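**Grullix Door Gasket, universal cut-to-length**

Sold by Mostport Appliance Parts. Ships flat, in a long box that your mail carrier will resent.

A refrigerator door seal is the least glamorous thing you will ever spend money on, and it has to compete with a sandwich, so we try to keep this page short.

The Grullix is a soft magnetic gasket for household refrigerators and freezers. It comes in straight lengths with four molded corners, and you cut it to fit with ordinary scissors. You will need one kit per door. A fridge with a freezer drawer at the bottom takes two kits, and yes, people order one, fit it, stand back to admire the top half, and then order the other. Shipping is charged twice. We have stopped feeling bad about it.

**Do you need one?**

Close the door on a dollar bill and pull. If the bill slides out with no argument, the seal is tired. Try it at the hinge side as well, where everyone forgets to look. Other clues: a motor that never seems to rest, frost in places frost has no business being, and a door that drifts open while you're telling someone it's fine.
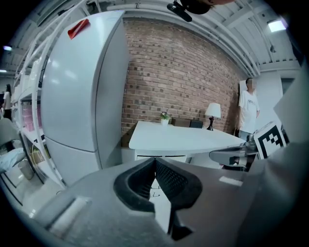

Before you order, wash the old gasket with warm water and dish soap. A surprising share of dead seals are just wearing a coat of jam. We lose sales this way and have made our peace with it.

**Measuring**

Measure the gasket, corner to corner, and leave the door out of it. Write down height and width in inches. Each kit covers a door up to 50 inches tall and 30 inches wide. If yours is bigger, the Sumorport commercial gasket is the one you want, and it costs more for reasons Sumorport has never fully explained to us.

**Fitting**

1. Leave the new gasket in a warm room for 12 hours so the kinks relax. A hair dryer on low also works, if you're the impatient sort.
2. Pull out the old gasket, starting at a top corner.
3. Clean the groove. You won't enjoy it.
4. Press in the corners first, then the straight runs.
5. Close the door and leave it alone overnight. Opening it to check on progress is the opposite of progress.

**What's in the kit**

- 4 straight magnetic lengths
- 4 molded corners
- 2 spare clips
- A leaflet, translated with more courage than skill

Color is white only. Alemneh makes a gray one, which we don't stock.

**Returns**

Uncut gaskets can come back within 30 days. Cut ones are yours, along with whatever you learned about measuring. Questions about odd door shapes go to Hrefna Thoroddsen at the parts desk, who will ask you for the model number. Have it ready, please.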